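Ticket 2043 – Tabletop finish: cloudy marks under cans
Product: Serken light wood table, gloss finish
Status: Closed
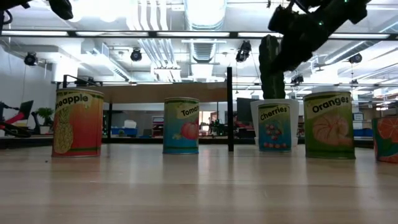 Can a cloudy ring in a gloss finish be removed without sanding?
Usually, if the mark is white. White means moisture trapped in the top coat. A dark mark means water has reached the wood, and the coat has to come off.

Reported by: Bushra Dogar, Prulleck shop display
Opened: February 2019

Details as reported
Pale rings, 2 in total, after tins were left standing on the table over a long weekend. The tins had come straight from a cold storeroom. Rings are smooth to the touch. Customer has tried dish soap and a damp cloth, no change. Customer asks whether the cans on display (pineapple, tomato, cherries, oranges) should be moved to a shelf for good.

Log

Entry 1. Asked customer to look at the surface from a low angle with the overhead lights on. Gloss coats mirror whatever stands on them, and a blurred reflection of a can is easily taken for a stain. Move the can; if the mark moves with it, it is a reflection.

Entry 2. Customer confirms the rings stay put with all cans removed. Colour white, no darkening along the grain.

Entry 3. Advised dry cotton cloth over the ring, iron on lowest setting, no steam, ten seconds at a time. Lift and check between passes. Stop if the coat feels tacky.

Entry 4. First ring gone after four passes. Second ring fainter but still there. Advised leaving it overnight and repeating.

Entry 5. Second ring cleared. Slight loss of gloss at that spot. Sent one sachet of Tresar polish, part 59, to be applied with the grain.

Entry 6. Customer asked about the cactus planter. Same rule as for the cans – dry base, saucer or felt pad under it, and lift it off the table for watering.

Resolution
Finish intact, no replacement top required. Cans may stay on the table once they are at room temperature and wiped dry underneath. Check metal rims for rust before putting them back; rust marks are not covered by the steps in this ticket.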